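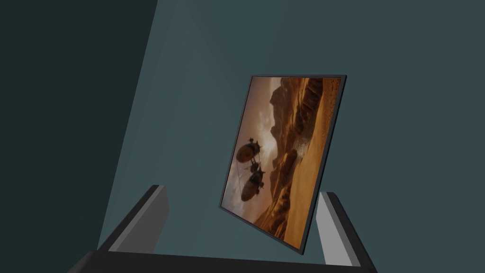

Anatole Hoarau wrote to ask whether a picture rail is worth the trouble in a small room, or whether a nail and a bit of wire will do just as well. I was so pleased with the question that I've moved it to the front of this week's notes (Week 6, Hanging and Placing), and I hope the rest of you will forgive me if the paint samples have to wait a little.

My answer, Anatole, is that it depends on how often you change your mind! I change mine constantly, and a rail lets me slide things along without filling holes every December. If you hang a piece once and leave it for ten years, a nail is fine, though I would use two hooks set a hand's width apart so the weight is shared and the piece can't swing so easily.

Eye level. Most books give one height for everybody, and it's a decent place to start, but do sit down in the room before you decide. A dining room is looked at from a chair. A hallway is looked at by people walking past with their arms full of groceries, so go a touch higher there and keep the frames shallow.

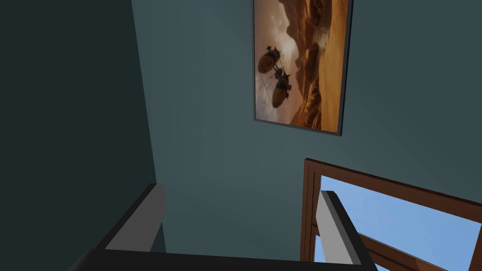

Corners come next, and I'm fond of them, even though they get the leftover lamp and the chair with the bad leg. Try leaving one bare for a while and see how the room feels in the evening, say after 6, when the light comes in low. If you still want something there, choose one tall thing over several short ones. My old teacher Oldřich Jelínek used to put a single floor lamp in a corner and turn it toward the wall, and the whole room seemed to grow (I have copied him in every home I've had).

For next time: draw your own room on graph paper, doors and windows included, and mark where you sit most. Then move one picture, only one, and live with it for 4 days before you write your half page. Please bring the drawing with you, pencil is fine, and read the Gostevow chapter on lamps if you can get to it.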